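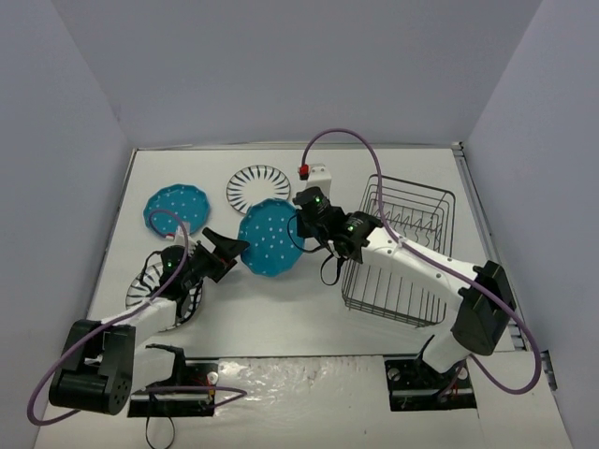
Slide 1. Plates and a wire rack.

Speaker notes: Limescale in commercial dishwashing. Mallville, May 2019.

Timing: 18 minutes, then questions. Hold questions on water testing until slide 6.

Slide 2. What hardness is
Hard water carries dissolved calcium and magnesium. Two kinds matter. Temporary hardness comes from the hydrogencarbonates and drops out on heating. Permanent hardness, mostly sulphates and chlorides, stays in solution when the water is boiled. Scale on a wash tank element is nearly all calcium carbonate, so temporary hardness is the figure to ask for. Supply companies usually quote total hardness. Point this out before moving on, as half the room will have brought the wrong number.

Slide 3. Where it settles
Hottest surface first. In order of trouble at the Lemum site: booster heater, wash tank element, rinse jets, door seals. The tank wall comes last and is the only part most staff ever look at. A tank can look clean while the booster is badly furred. Show the cutaway of the rinse arm. Blocked jets give a striped rinse, which gets reported as a detergent fault.

Slide 4. Film on crockery
Three separate things get called "film".
Scale: chalky, comes off with weak acid.
Starch: dull, builds up over weeks, acid does nothing. Iodine stains it blue-black.
Glass corrosion: permanent. Soft water makes it worse.
Say the last point twice. People leave talks like this one and soften everything to zero.

Slide 5. The Lemum trial
Two machines, same model, same kitchen. Machine A on untreated mains. Machine B behind a Trollar base-exchange softener. Detergent dose held the same on both from February onwards. We logged 935 wash cycles on each machine. Energy use on A crept up through the trial; B stayed flat. Read the axis aloud, it does not start at zero. The comparison has one weak point: A stands nearer the door and its inlet water was slightly cooler. We did not swap the machines over. If asked, say so plainly.

Slide 6. Testing
Drop test kit or strips. Strips are good enough to tell you the softener has run out of salt and poor for anything finer. Sample after the softener, cold, with the tap run first. Write the result on the sheet by the machine. Test again after any work on the mains.

Slide 7. Descaling
Drain, refill, dose with acid descaler, run without crockery, drain, rinse twice. Never with chlorine products in the machine. Chlorine gas warning is on the slide in red and should be read out in full. Check the maker's handbook for aluminium parts before choosing the acid.

Slide 8. Cost
Østergaard supplied the salt figures. Skip this slide if running late, the table is in the handout. Salt is the small part of the cost. Engineer visits are the large part, and they vary too much between sites for an average to be useful.

Slide 9. Open points
Whether the dose on B could have been cut. Softened water needs less detergent and we did not test this.
Drying times, not measured.
Resin life under heavy use.

Spare slide: conversion table for German, French and Clark degrees. Leave up during questions.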